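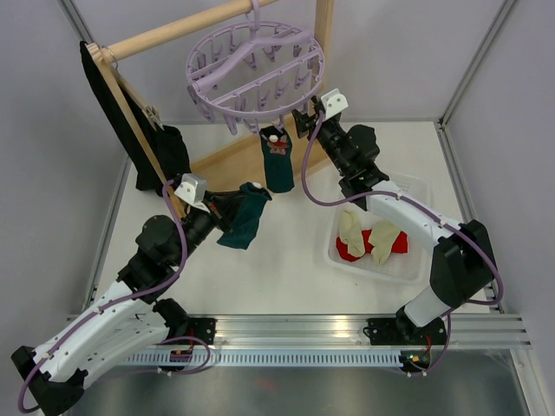

**Laundry & Clothing Care**

## Wool socks shrinking on me, help?

**Nele Peeters**
So I knit my husband 2 pairs of socks in Zilora wool (136 yards a skein, gorgeous stuff!) and after one wash they barely fit my kid. Label's long gone. Can I stretch them back?

**Harsh Kaushik**
Maybe! Soak them in cool water with a little hair conditioner for 30 minutes, press in a towel, then pull gently to size and dry flat – I got most of a hat back that way in June. 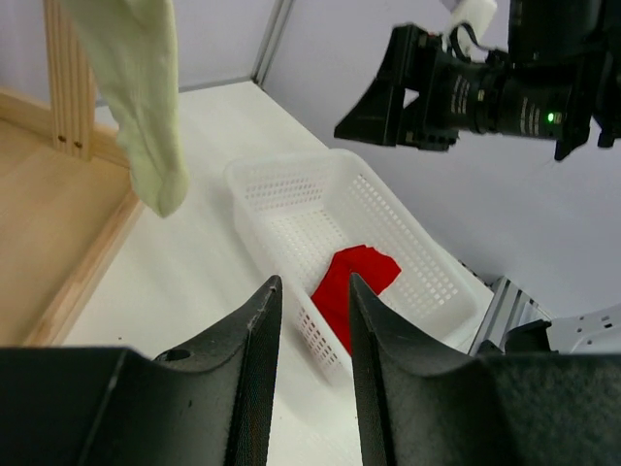
If the stitches have gone fuzzy and solid, though, that's felting and you won't get much. Keep the next pair out of the dryer.

**Trudine**
mine went to the cat lol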